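Indthorpe toy and goods drive moves sorting to Prirton Road unit

Donated household goods and toys in Indthorpe are now being sorted at a unit on Prirton Road, after the lease on the old Harb Street hall ended in May.

The new space opened to donors on Monday. Items are checked in at the front counter, then tipped into gray metal bins at the back of the unit, where they are separated by type before being boxed for families, schools and two local shelters.

Marwan Dabbas, who manages the drive, said the bins replaced the cardboard cartons used at Harb Street.

"Cartons split, and small things ended up under the tables," Dabbas said. "A metal bin with sloping sides takes a beating, and you can hose it out on a Friday night."

The drive received 199 bags of goods in its last month at the old hall. Toys made up the largest share, followed by unopened packaged items and kitchenware. Clothing is no longer accepted and should go to the Flasine store on Mill Lane, which has its own drop box.

Fares Karaki, the shift lead, said mixed bags take the longest to process. He asked donors to keep toys apart from packaged goods where they can, and to tape sets of small parts together.

"We had a board game come in across three bags," Karaki said. "We did find all the pieces, but it took most of an afternoon."

Toys that need batteries should be handed over with the batteries taken out. Stuffed animals are accepted if they have been washed. Car seats, bike helmets and anything made of glass will be turned away at the counter.

Goods that cannot be passed on are recycled where possible. Dabbas said the amount thrown out has been falling, and he hopes clearer labels at the new counter will bring it down further.

The unit has 16 parking spaces shared with the neighboring businesses. Donors are asked to use the two marked bays by the side door and to leave once their bags have been checked in.
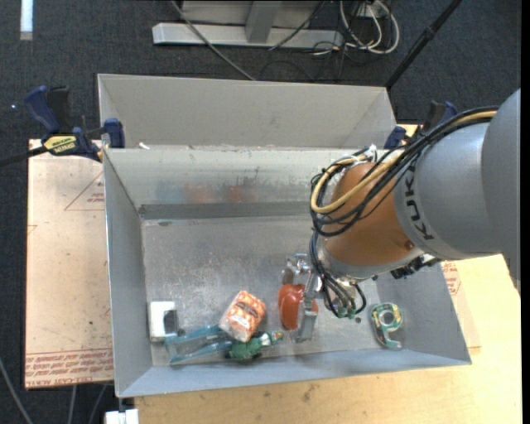
Opening hours

The counter is open Monday to Friday from 9 a.m. to 4 p.m. Bags should not be left outside when the unit is closed. Large donations from schools or offices need to be arranged with the front counter before delivery.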